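Progress report to the Wragg Fund: Todovley shared table, October

We're so pleased with how this is going! Your grant of $200 a month has kept the big white table at Trellden open to everyone, and we logged 143 visits this period, up from 30 in the spring. People bring things to work on, read or talk over, and the tabletop changes all the time. The peach mat has become a favorite spot.
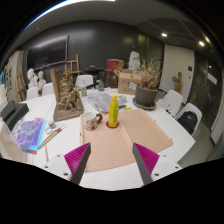 Yellow bottle on its red coaster, with the patterned mug beside it.

The wood piece on its base board draws more talk than anything else we own, and the colorful magazines come a close second. We ran 4 open sessions on setting up a still life, using what was already on the table, and we'd love to run more. 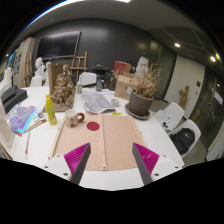

Mug and bottle beyond the peach sheet, with the red disc on the sheet.

Still to do: more storage for paper, and a second table if the Jotero room comes free. Costs are within budget, and the full breakdown will follow with the next claim.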